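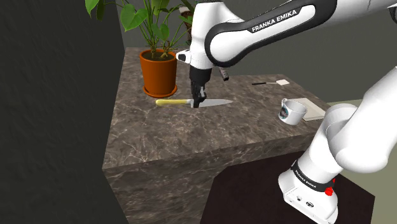
Search the guides Enter keyword Go

How to Upgrade a Cart to Tier 6 in Murnance

This guide covers the cart upgrade path from tier 5 to tier 6, including where the materials come from and the order in which to spend them. It applies to the trade cart only. The war cart uses a separate material list and is unlocked through a different quest.

Requirements

Before the upgrade button becomes active, the account must have the following:

- Trade cart at tier 5, with full durability
- 261 Bronze Rivets
- 2,342 silver
- 6 Axle Charts
- Access to the Brimton workshop

The cart must be empty. Any cargo left in the hold blocks the upgrade, and the error message only says "Requirements not met." Move the cargo to town storage first. Items in the mail tab do not count as cargo.

Step 1: Unlock the Brimton workshop

Travel to Brimton by the south road and speak to the gatekeeper. He gives the quest "Wheels and Weights," which asks for one delivery to Paredes. The goods are placed in the cart when the quest is accepted, so leave at least two free slots. If the slots are full, the quest is accepted anyway and the goods go to the mail tab, where they expire at the next daily reset.

Return to Brimton after the delivery. The workshop door opens once the reward window is closed.

Step 2: Collect Bronze Rivets

There are three regular sources.

Daily trade orders. Each order from the Paredes board pays rivets on completion. Orders with a bronze border pay more than plain orders and should be taken first. The board can be refreshed once a day at no cost. Paid refreshes are poor value at this stage.

Salvage. Break down spare cart parts at any forge. Tier 3 parts and above return rivets. Lower parts return scrap only. Lock the parts fitted to the current cart before using "Salvage All" - the command includes unlocked parts in the spare loadout.

Caravan event. The event opens at 8 p.m. server time and remains open for one hour. Rivets are sent by mail when it closes. A player who joins after the second checkpoint receives silver but no rivets.

Bronze Rivets cannot be traded between players. Guild storage accepts them, but they can only be withdrawn by the account that deposited them.

Step 3: Collect Axle Charts

Axle Charts drop from the last chest on the Prallero route. The chest can be opened once per day per account, and switching to another character does not reset it. A chart is guaranteed if the cart arrives with more than half durability. Below that, the chest usually contains silver.

To keep durability up:

1. Equip the reinforced wheels, even though they lower speed.
2. Take the left fork after the bridge. It is longer and has fewer rock tiles.
3. Do not use the sprint command downhill.
4. Repair at the camp before the final section. The repair menu is under the campfire icon.

Step 4: Perform the upgrade

Open the workshop, select the trade cart, then select Upgrade. Check the preview before confirming. The preview should show the tier 6 body and one extra cargo row. If the extra row is missing, the war cart is selected.

The upgrade takes 5 hours. The cart cannot be used during this time, so hand in any open trade orders beforehand. Order timers continue to run. Speed-up tokens work here, but the large token is consumed in full even if less time remains.

Step 5: Refit the parts

All fitted parts are moved to the spare loadout when the upgrade finishes. They have to be put back by hand. Fit the wheels first, then the axle, then the cover. The axle slot stays gray until wheels are fitted.

Paint and banners carry over. Wheel colors do not.

Notes

The silver cost is charged when the upgrade starts. Canceling returns the rivets and charts but only half of the silver.

The September update moved the workshop menu from the town screen to the building itself. Older guides still show the previous location.

Comments (4)

rivetless: Is the caravan event still one hour? Mine closed early.

cartwright_b: It closes early if every caravan on the server has finished. Join at the start.

oxbowlane: Lost a full set of tier 4 parts to Salvage All before reading this. Support did not restore them.

tollgate5: Left fork works. Got a chart with the standard wheels too, but I repaired twice.

Contact | Copyright Murnance Player Guides | Back to top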